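In defense of fixing the cheap stuff

My kitchen timer died in December. It's a wind-up thing shaped like a tomato, it cost me next to nothing at the Zanley street market, and the sensible move was to throw it out and get another one. Everyone in my house said so. I spent an entire evening on it instead, with a butter knife and a pair of tweezers, and I'd like to make the case that this was a perfectly good use of an evening.

We're fine with people repairing expensive things. Somebody who restores an old motorcycle gets admired at parties. Somebody who re-glues a soap dish gets a look. The usual argument goes that your time is worth money, so if the new one costs less than an hour of your pay, you're losing out. I've heard that one so often I could recite it in my sleep, and I still don't buy it. Was I going to get paid for that evening? I was going to watch two episodes of something and fall asleep with my socks on.

The other thing is that cheap stuff is where you learn. I would never open up our washing machine without some practice first (it's a Farquharson, it cost 737 dollars, and I'm scared of it). But a tomato timer? A pepper mill? Go ahead and wreck it! I've ruined a fair number of things this way, including a hair dryer I'm still hearing about, and each one left me a little less nervous about the next.

I do get why people give up. Half the stuff in my house is snapped together with those little plastic tabs that break if you look at them wrong, and the screws that do exist take some bit you don't own. I once ordered a replacement knob for a Cerkero toaster and the shipping was more than the toaster. The knob was wrong, too. So yes, I know the game is tilted, and I don't blame anybody with three kids and a night shift for tossing the toaster.

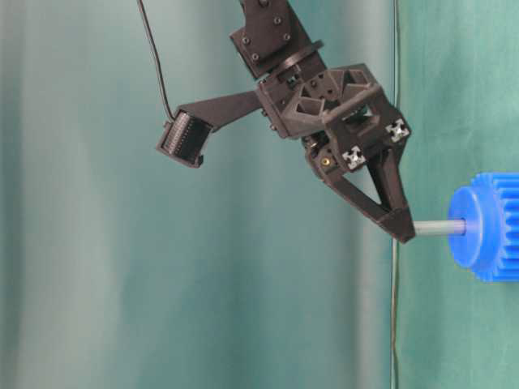
What gets me is how little most people have seen of the insides of what they own. My tomato had a spring and a handful of gears in it, and one gear had slipped off its post. I pushed it back on. I sat there winding it up and letting it ring until I was asked, pretty firmly, to stop. I'd used that timer for years and had never once wondered how it knew when to go off.

I think schools should do more of this, by the way. When I was growing up in Wurirach we had one shop class, and we spent most of it sanding a napkin holder. Give kids a box of busted alarm clocks and some screwdrivers. Let them lose a few parts on the floor. They'd complain for a while, and then at least a few of them would go quiet and get hooked.

Anyway, the tomato runs slow now. Set it for 33 minutes and you'll get closer to 35, so I pull the muffins a bit before it rings. My next project is the bathroom scale.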